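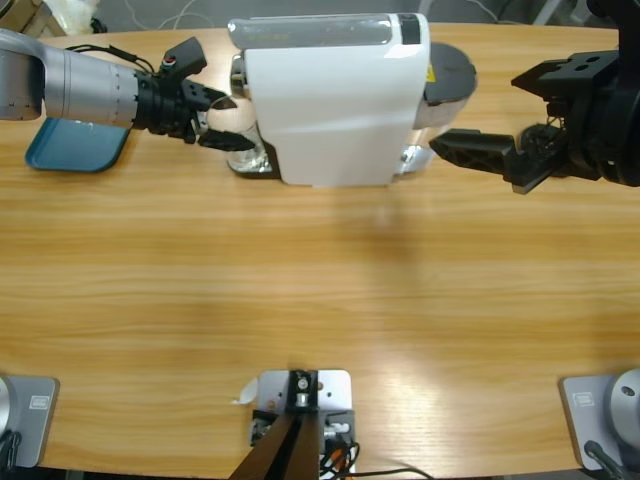 White capsule coffee machine at the far edge of a wooden table.

Featured artist credit showing as a separate artist on streaming

Posted by Clem Stubbs, Wed 22 December
2 min read

I released a single in August through Cluter with a guest verse from a rapper who goes by Tuhiwai. On one service the track is fine. On another it sits under a new artist page called "Clandeck feat. Tuhiwai", with its own follower count and no link to my existing Clandeck page. The split page has 829 plays and my proper page shows none for that track. The audio is 2:43 long and identical on both services. I have emailed support twice and received the same form reply. Is this fixable without taking the single down, and do I lose the plays if I do take it down?

Bronwyn Kereama
The cause is almost certainly how the artist field was filled in at upload. If you typed "Clandeck feat. Tuhiwai" into the primary artist box, some services parse it into two names and others treat the whole string as one. The steps are:

Open the release in your distributor dashboard and choose edit metadata, not new release.
Set primary artist to Clandeck only. Remove everything after it.
Add a second artist entry, Tuhiwai, and set the role to Featured.
Take "feat." out of the track title as well. Most services generate it from the role.
Paste the existing artist page link or ID for each name if the form has a field for it.
Resubmit. Do not change the ISRC or the audio file.

Play counts are generally matched on ISRC and audio – if both stay the same, the 829 should move across when the pages are merged. If you take it down and upload again with a fresh ISRC, expect to start at zero. Allow a couple of weeks. The empty page can remain visible for a while after the track has moved.

Check the cover art too. If the guest's name is printed on it, the spelling has to match the metadata or the edit may be rejected.

jirneck
had this with a remix, mine sorted itself out. took ages though. I'd just leave it

Clem Stubbs
Confirmed, the whole string was in the primary box. I've split it and resubmitted with the original ISRC. The cover has both names and the spelling matches. The status is "in review" – I'll post again when it changes.

Contact | Copyright | Back to top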